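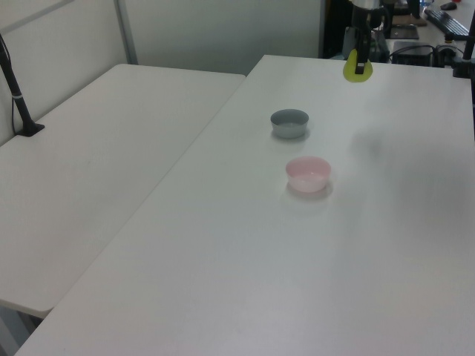 J'ai arrêté les recettes. Je précise tout de suite que je continue à manger, et même à cuisiner, mais depuis l'hiver je n'ouvre plus ni livre, ni site, ni la chemise cartonnée où ma mère rangeait des pages de magazine pliées en quatre, toutes tachées au même endroit. L'idée m'est venue devant une recette de soupe aux poireaux en 13 étapes, dont la première consistait à « réunir les ingrédients ». J'avais un poireau dans la main. Je me suis sentie surveillée.

Il faut dire que j'ai longtemps été une lectrice obéissante. Si on m'écrivait « une pincée de muscade », je râpais de la muscade, alors que je n'aime pas la muscade, que personne à la maison n'aime la muscade, et que le chat du voisin quitte la cuisine dès que j'en sors le flacon. J'ai acheté un jour un sachet de sumac pour en utiliser une demi-cuillère. Il est toujours là, dans le placard du haut, avec l'agar-agar et une préparation pour blinis dont je préfère ne pas relire la date.

Ce placard mériterait un billet à lui seul. Kumiko Nishimura, qui a vécu six mois dans ma chambre d'amis pendant les travaux de son appartement, l'appelait « le musée ». Elle cuisinait avec quatre choses : du riz, des œufs, du sel et ce qui restait. Je la regardais faire avec l'indulgence des gens qui possèdent trois sortes de paprika. Au bout d'un mois je mangeais chez elle, c'est-à-dire chez moi, mais de son côté du plan de travail.

Elle ne pesait rien. Quand je lui ai demandé combien de riz elle mettait, elle m'a montré le fond de sa main en creux, puis la mienne, et elle a fait une moue. J'ai compris que j'avais de petites mains ou de gros appétits.

Bref, depuis, j'essaie. Les débuts ont été ce qu'ils ont été. J'ai produit un gratin de navets que Said Benmoussa, invité par amitié et resté par politesse, a qualifié de « très navet ». J'ai découvert que le vinaigre balsamique ne répare pas tout, et qu'à partir d'une certaine dose c'est lui qu'il faudrait réparer. J'ai aussi fait brûler des lentilles, exploit dont je tire encore une fierté trouble, puisqu'il y avait de l'eau dedans quand je suis partie répondre au téléphone.

C'était Begoñe Ibarra au téléphone, pour ceux qui la connaissent. Pour les autres : comptez quarante minutes.

Le plus difficile, c'est le marché. Avec une liste, on traverse Vallejo en vingt minutes, le menton haut, comme quelqu'un qui a des obligations. Sans liste, on est à la merci des gens. Le maraîcher du fond, Fulgencio Tejada, a très vite repéré ma nouvelle faiblesse. Je lui demande ce qui est bon, il me répond que tout est bon, je lui demande ce qui est meilleur, et je repars avec 2 kilos de blettes. Les blettes sont un légume qui se présente comme un bouquet et qui finit comme une poignée de ficelle verte, mais 2 kilos de blettes, c'est tout de même beaucoup de ficelle. J'en ai mangé du mardi au... enfin, longtemps.

Il m'a appris une chose, je le reconnais. Les côtes se cuisent avant les feuilles. Je le savais en théorie, c'était écrit dans toutes les recettes que j'ai suivies, mais je l'exécutais sans y penser, étape 4 puis étape 5. Quand on a mangé une fois des côtes crues sous des feuilles en bouillie, on n'a plus besoin de l'étape 4.

Ma sœur de cœur Aitana Olmedo trouve toute l'affaire ridicule. Elle est pâtissière à Rundomside, elle pèse ses œufs, elle pèse l'eau, je la soupçonne de peser le sel avec lequel elle sale l'eau. Elle m'a rappelé au téléphone que j'avais raté un quatre-quarts, gâteau dont la recette est contenue dans le nom. C'est exact. J'avais fait un trois-quarts et demi. Elle m'a donc arraché une clause d'exception : pour tout ce qui lève, gonfle ou se démoule, la balance reste autorisée. Je l'ai signée sans trop me battre, ayant encore sur l'estomac le souvenir d'une brioche de la densité d'un serre-livres.

Reste la question du temps. On m'avait vendu la cuisine sans recette comme une libération, et c'est vrai que je ne fais plus défiler 183 commentaires pour savoir si l'on peut remplacer la crème par du yaourt (on peut, on ne peut pas, on m'a insultée, cinq étoiles, je n'ai pas encore essayé). En revanche je goûte. Je goûte tout le temps. Je goûte tellement qu'au moment de passer à table je n'ai plus faim, et que je regarde mes invités manger avec une attention de belle-mère. Said m'a demandé de cligner des yeux.

J'ai aussi pris l'habitude de noter. Au dos des enveloppes, au début, puis dans un carnet acheté exprès. « Oignons : plus longtemps que ça. » « Citron à la fin. » « Ne plus jamais mettre la fenouil entière » - le fenouil, pardon, j'étais émue. « Pois chiches, cumin, 500 g de carottes, bien, refaire. » En le feuilletant hier soir, je me suis aperçue que cette dernière page comportait des ingrédients, une quantité et, un peu plus bas, souligné deux fois, un temps de cuisson.

Je n'ai rien dit à Kumiko. Elle est rentrée chez elle, les travaux sont terminés, et elle m'invite la semaine prochaine pour étrenner sa cuisine neuve. J'apporterai les carottes. Si elle me demande comment je les fais, j'ai prévu de lui montrer le creux de ma main.

Pour ceux qui voudraient s'y mettre, je n'ai pas de conseils, seulement quelques dettes. À celui qui m'a dit de saler l'eau des pâtes plus que je ne l'oserais : merci. À celle qui m'a dit de laisser la poêle tranquille : merci aussi, j'y travaille. Quant au sumac, je le donne. Il est ouvert, mais à peine, et il sent encore quelque chose. Laissez un mot sous ce billet et je vous le poste, avec la préparation pour blinis si vous êtes du genre courageux.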